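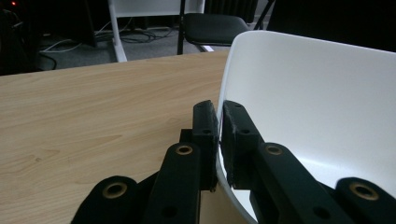
*Fig. 1 – La pince Arkora refermée sur un rebord mince en plastique blanc.*

# Prise en main du kit de pinces manuelles Arkora

Projet de deuxième année, rapport final, 2021-04-19
Akash Rathore, Krisztina Szűcs, Máté Vörös
Encadrante : Dragica Ionescu

## 1. Pourquoi ce kit

En novembre, nous avions le choix entre deux solutions pour enregistrer des gestes de manipulation : la télécommande Kendley, prêtée par l'atelier, et le kit Arkora, à monter soi-même. Máté avait déjà passé un semestre sur la Kendley et voulait absolument autre chose. Le kit coûte 956 euros la paire, câbles compris, et le budget du projet y est passé presque en entier. Aucun regret !

## 2. Montage

Comptez 13 heures pour la paire si vous lisez la notice dans l'ordre (nous, non : la première pince a été démontée deux fois). Les pièces noires imprimées s'ajustent très bien et les bagues couleur laiton des articulations se posent à la presse. Le passage pénible, c'est l'alignement des deux patins au bout des doigts. La notice y consacre trois lignes et un schéma minuscule. Krisztina a fini par glisser une carte plastifiée entre les patins avant de serrer les vis, et depuis on fait toujours comme ça.

## 3. Essais à deux mains

Nous avons retenu des objets banals, avec des bords fins et des surfaces lisses. Le bac blanc est vite devenu notre préféré – assez large pour obliger à travailler des deux mains, assez léger pour qu'une mauvaise prise se voie aussitôt.
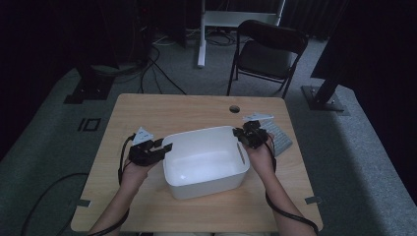
Sur 300 prises enregistrées, la plupart des ratés viennent du poignet, quand on arrive trop incliné sur le bord. Au bout d'une séance on corrige sans y penser, et le geste devient vraiment agréable. Les plaques blanches triangulaires fixées sur les pinces servent au suivi, et il faut apprendre à ne pas les masquer avec l'autre main.

## 4. Ce qu'on changerait

- Les câbles, trop raides près de la poignée.
- La visserie : deux longueurs presque identiques dans le même sachet.
- La notice, à réécrire pour la partie patins.

Ákos Hajdu, du groupe voisin, a essayé la paire et demande déjà à la récupérer pour son propre sujet. Nos réglages et le fichier de calibration sont en annexe B.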